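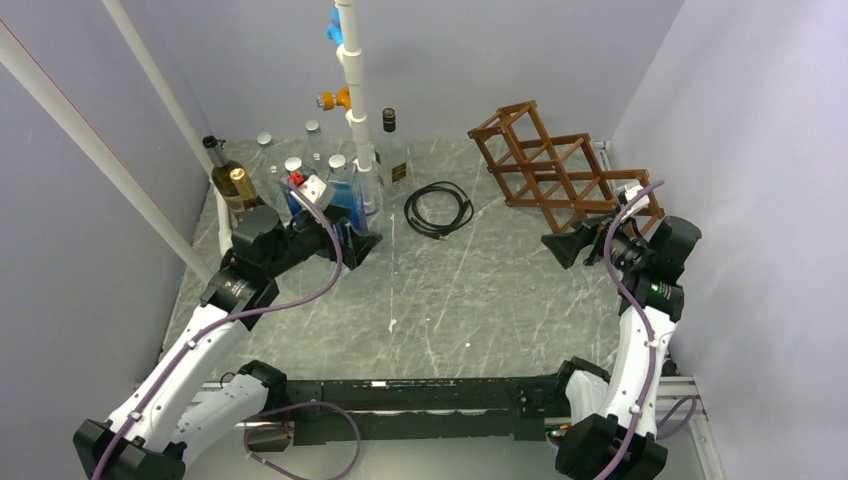

I have never trusted a wine rack. Mine came from Balberg two Christmases ago and has spent most of its life holding tea towels, and yet every August I get it in my head that the drinks corner needs sorting and that the rack is the answer. Is it, though? Look at what people keep. There's a wooden rack, fair enough, and then there's the crowd standing at the back left: a tall dark wine bottle, a shorter one with a gold capsule, clear glass ones with white caps, a blue one, a little one with a red cap. I'd bet most drinks corners look like that, and a wine rack is built for one shape of bottle.

Posted by the author on a Monday | Filed under Home

The advice on storage sites is always to lay everything on its side. Everything? I tried that with a screw-top cordial from Prinville and had a sticky shelf for a week. Corks, yes, I'll grant them corks, although at the rate we get through a bottle in this house I doubt the cork has time to notice. Anything with a cap stands up in my kitchen and will carry on standing up.

Then there's the size business. The Lemma rack everyone was raving about in the spring costs £52 and holds 6 bottles, provided they are all the same ordinary size. Anything fat won't go in. Anything small slides straight through and rolls under the fridge, where I found a miniature I'd been blaming my brother-in-law for. Fifty-two pounds, for that! A cardboard box from the off-licence has dividers in it and costs nothing.

I did go and look at the Standton one as well, the kind you're meant to be able to stack. It wobbled in the shop. The man told me it would settle once it had some weight in it, and I've heard that one about bookcases.

So what I've done this time is put the two corked bottles in the rack, lying down, and stood all the rest next to it on a tray, tall ones at the back. The tea towels have gone in a drawer. I give it until October before they creep back.

294 views
6 comments | 2 shares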